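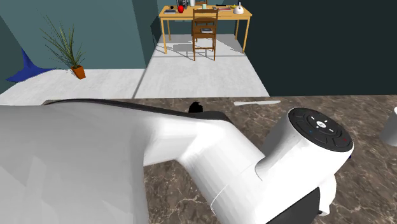 November, notebook, recruiting study

Started 8:40 a.m. Working on the applicant file for the Fleltton intake. Sobia wants the pass-through numbers before we say anything to the personnel branch, so today was for cleaning and not much else.

The file as delivered has 3789 rows. One row is supposed to be one applicant. It isn't. People who withdrew and came back got a second row with a new serial, and the old row was left open with status "pending." Azlan found this last week in the medical table and I confirmed it in the main one. Matching on birth date plus test center plus first three letters of surname catches most of them. The rest I did by hand, up to lunch.

Decision: keep the first application date and the last outcome. Nilton disagrees and would rather treat a return as a new application, the way the branch does in its own yearly return. I see the point, but our question is how long a person waits from first contact to an offer, and his way hides the wait. We'll run both and put his in the appendix.

Stages, as we are coding them:
1 first contact
2 eligibility check
3 aptitude test
4 medical
5 fitness
6 interview
7 security
8 offer or refusal

Stage 2 and stage 3 swap order at the Erau office. They test first and check eligibility after. Yusri says it was a local habit that got written into the desk guide. Don't sort by stage number for Erau, sort by date. I lost most of an hour to this.

Self-description fields. The form changed partway through the period. The old form had one box for background with a fixed list, the new one lets people tick several or decline. "Declined" and blank are different on the new form and the same on the old one. I'm not going to guess. Everything blank on the old form goes in as missing, and any table that compares groups across the two forms gets a note under it. Sex is recorded the same way on both, so the men/women comparison can run over the full period.

Kartini asked whether we can say anything about the holding list. We can, but carefully. The dates when offers were paused are in the office log and the applicant file doesn't have them. In the file a pause just looks like a long gap at stage 7. If we only used the file we would put that time down to security clearance, which would be wrong and would annoy the security people for good reason. I need the log for all offices. Have Liew's and Erau's. Fleltton's is promised.

Also from Kartini: the target figures. The sheet we were given has a percentage for women and a percentage for minority applicants, with no statement of what they are a percentage of. Intake? Offers accepted? People who reach the end of basic training? It makes a large difference. The covering letter says "entry," and the Liew office has been reading that as offers. I have written to ask and left the target lines off the charts until there is an answer. Please don't add them back in from the old slides.

Afternoon. Ran the waiting-time tables on the cleaned file. Medical is the slow stage everywhere, and the bulk of it is waiting on records from family doctors. The spread is wide. I had been using the mean and it gets dragged up by a few very old cases, so switched to the median and kept the mean in the output for checking. Not writing results here until Nilton has rerun it from the raw file on his own.

Dutex export problem again. It cuts the output at 3000 rows with no warning, and the totals at the bottom are for the cut version. Anyone who pulled tables from it before today should check the row count and pull again. Workaround is to export by office and join after. Yusri has reported it to them.

Interview notes: 28 recruiters' interviews transcribed and in the shared folder, names removed. Sobia has started coding. Her first pass has "pressure from above" as one code and I think it needs splitting. Some of them mean being told to hit a monthly number of any kind. Others mean being told which applicants to move first. A couple say they asked for that second kind of instruction in writing – those should have their own code, with the date if they give one. Talked it through with her at 3:30 and she will redo the first batch.

One recruiter gave enough detail about a transfer that anyone in the service could work out who it is. Took the passage out of the shared copy. The full one is in the locked drive and should stay there.

To do
– chase Fleltton for the office log
– Nilton: independent rerun from raw, both definitions
– Azlan: same duplicate check on the fitness table
– form change date by office, they did not all switch together
– ask whether reserves are in this file. I see service codes I can't place
– meeting room is booked from 10, bring printed tables

Stopped 5:50. Cleaned file saved as version 8, do not use 7, it has the Erau stages in the wrong order.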